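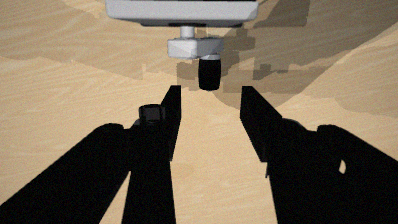
Tips for a two-finger gripper build on the shop bench

I've been at my gripper since October and I love it more every week, so these are the things I'd pass on to anyone starting one at home. They're in the order I ran into them, which is a pretty silly order, but there you go.

Work in the simulator first. I put off learning to do it and I wish I hadn't! You can try a longer finger in 15 minutes, and you won't have a broken print to sweep up afterward.

Black fingers look great and are a pain to line up by eye, on screen or off. Put a strip of white masking tape on the inside face of each one while you're adjusting. Peel it before you test the grip - tape is slippery and you'll get a false result.

Watch your shadows. A lamp off to one side throws hard dark patches on a wood top, and mine used to fool the vision code every time. Two weaker lamps, one on each side, did more for me than any amount of tweaking the threshold. In the simulator, turn up the shadow resolution if the edges come out in steps.

Center the gap under the part you're reaching for before you worry about height. Latifa Ragab at our shared shop taught me to park with the fingers open, check left and right, and only then move in. Slow, yes, but I've bent far fewer screws.

Screws: go 11 mm where the plans for the Koster wrist say anything shorter. Thread locker on metal only, since it can crack some plastics.

If you're using the Binora controller, write your home position on the lid in pencil. Mine is 3,912 and I still forget it.

Cable ties go on loose, then run the full travel by hand, then snug them up. Trim the tails flush or they'll scratch you (they scratch everybody).

For a bench top, plain light wood is lovely to work on. Wipe it with a barely damp rag and let it dry before you tape down any markers. Old glue comes off with a plastic scraper and some patience.

Next up for me is a softer pad for the fingertips. I have a sheet of rubber from Stovach and a fresh blade in the knife, so wish me luck!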